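Sweater Season: A Folding Gallery
by Elvia

I've been teaching folding by hand for a while now, and people keep asking me what the work looks like up close, so I finally put a little gallery together. If you've only ever seen the finished thing (an arm, a table, a neat stack of laundry) this is the part that comes way before all that. It's me, a hand-held gripper, a bed's worth of pale fabric and a sweater, going again and again until the motion feels boring. Boring is good! Boring means I'm doing it the same way every time.

For anyone new here, I squeeze the grip and the two fingers close, I let go and they open, and the whole time the gripper is keeping track of where my hand goes. Later on the arm at Plurska gets to learn from it. We're at 3,292 demonstrations on the clothing list and 1,072 of those are knits, which tells you how much trouble knits have been. T-shirts were done by lunch, practically. Knits have thickness and they spring back and they grab at each other, and a fold that looks settled will slowly open up while you're reaching for the next one. I love them anyway.

1. The hem approach

My favorite part of any fold is the bit before you touch anything. You come in low toward the ribbed hem with the fingers open in a V, one blue pad on each side of the gap, and you have to commit to a spot. I used to hover. Kristof watched a batch of my early ones and you could see me dithering over every single hem, like I was picking a chocolate out of a box, and he was very kind about it, but those all got redone. Now I choose the spot before my hand moves. The zigzags on this one are a gift for that, by the way. Navy, mustard, pale blue, little columns of dots running down to the hem, so there's always something to line up with. Try doing that on a plain gray pullover at four in the afternoon! 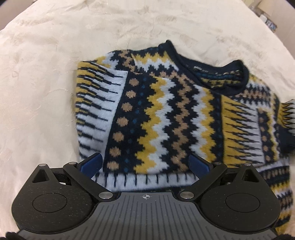
2. Getting hold of the knit

A thick knit doesn't pinch the way a shirt does. If you go in too shallow you get a few loops of yarn and nothing else, and then you pull and the sweater just stretches at you. Go too deep and you've grabbed the layer underneath as well, and the whole bundle comes along for the ride. What I do now is bring the pads down until they meet the knit, let them sit there a beat, and only then squeeze. That little pause felt silly when I started. Widad was the one who talked me into it, and my dropped grabs went way down the week I tried it.

The other thing is bunching. I don't smooth everything flat before I start, and I'd tell anyone else recording not to either. Real sweaters come out of the basket with the collar standing up and a sleeve tucked who knows where, and if all my demos begin from a perfect rectangle then a perfect rectangle is all the arm is ever going to know. So I mess it up a bit, and I mess it up differently each time. This one had the dark neckline pushed up into a ridge, with the gold dots and the long icicle stripes underneath, and the pads down at the yellow and white part.

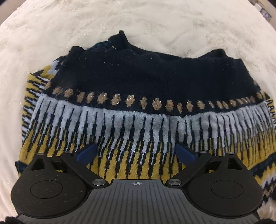

Liam Marsden: Do you keep the takes where the first grab slips and you go back for it? We threw ours out for months and then our arm had no idea what to do after a miss. It would close on air and carry on folding nothing.

Yes, keep them! I only toss a take if I stop halfway or bump something I shouldn't. A slip with a calm second try is worth having, and I label those separately so they're easy to pull out if they end up causing trouble. What I don't keep is the panicky ones, where I stab at the same spot three times. I can hear myself sighing on a few of those.

3. What's next

We want to get to 3,592 by the end of January, and I've got 22 cardigans' worth of button trouble to get through on the way there. Cardigans open down the front, so you have to bring the two sides together before you can even think about sleeves, and I haven't settled on an order I like. Right side first feels natural to me, but Olanrewaju does the left first and his come out tidier, which is annoying. If you record folds one-handed and you've found something that works, leave it in the comments. I'll try it on the chunky green one first.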